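Email marketing for a small accountancy firm: a chat with Bontu Mekonnen

Print this page | E-mail this to a friend

I'd been meaning to get Bontu Mekonnen on the blog for ages. She looks after the marketing at Ferrand, a bookkeeping and payroll firm with five people in it, and she does nearly all of it by email. No paid ads, hardly any social, just a newsletter that goes out once a month and that clients really do seem to read. I rang her at half past nine one morning in October with a big mug of tea and a page of nosy questions.

First things first, how big is the list? I was expecting thousands.

"It's 859," she said. "It used to be a lot more. When I started they had this enormous spreadsheet that had been copied from one system to the next, and half the people on it had sold their businesses or retired. I wrote to everyone asking if they still wanted to hear from us, and I took off anyone who didn't answer. My boss went a bit pale."

I'll bet! I asked whether she'd had second thoughts afterwards and she laughed.

"For a week, yes. Then the next newsletter went out and I had 34 replies. People typing back to us. Before that we'd get one or two, and they were usually out-of-office messages."

I wanted to know what was in that one, obviously. She says it was four paragraphs on what to do if you've paid a supplier twice by mistake, written the way she'd explain it over the phone, with one question at the bottom: has this ever happened to you? Lots of people had a story. A café owner had paid for the same delivery of cups three times.

"I'd been told you need a big button," Bontu said. "Book a call, download the guide, all that. I still use a button now and then, in January mostly, but if I want to know what clients are worried about I just ask them and read what comes back."

We got on to software, as you do. Ferrand sends its newsletter through Prekora, and before that they were with Trokus, and I could hear her choosing her words a little.

"Trokus was fine. It had a lot in it that I never opened. Prekora is plainer and I can find things, and I can see who's had which message without going through six screens. I wouldn't tell anybody to switch on my say-so, though. Moving a list is a horrible job and I lost the best part of a fortnight to it."

I've moved lists myself and a fortnight sounds quick to me!

Her subject lines are lovely and dull. "Payroll dates for December" was one. "Your mileage log" was another. She tried being clever for a while, with puns and little teasers, and she says fewer people opened those, and one client rang up to ask if they'd been hacked. So now she writes what's in the email and leaves it there.

I asked how long each one takes, start to finish, because that's the thing my own readers always want to know. 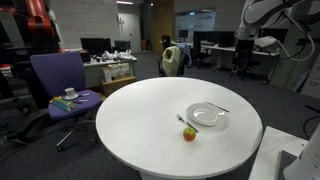
"The writing is a morning," she said. "The checking is longer. Anything with a tax date or a threshold in it goes to one of the accountants, and they will find something, every time. I put it in front of them 21 days before it goes out - I've learned to be very early - and then I nag."

She keeps a note of the questions that come in by phone as well, and that's where most of the topics come from. If three clients ask the same thing in a month, it goes in. She has never run short, and she did the same at her last job, at Hamora, where the questions were all about mortgages.

I did ask if she'd ever go back to paid ads. (She ran some at Hamora.) She thought for a bit.

"Maybe for the payroll side. It's easier to say what it is and what it costs. With bookkeeping, most people come to us because somebody they know told them to, and the newsletter gets forwarded, so I'd sooner spend the time there."

She's working on a welcome email for new clients next, a short one with the office hours and who to ring about what. I've asked her to send me a copy when it's done.

We use cookies to help this site work properly. By carrying on, you agree to our use of cookies. OK | Read more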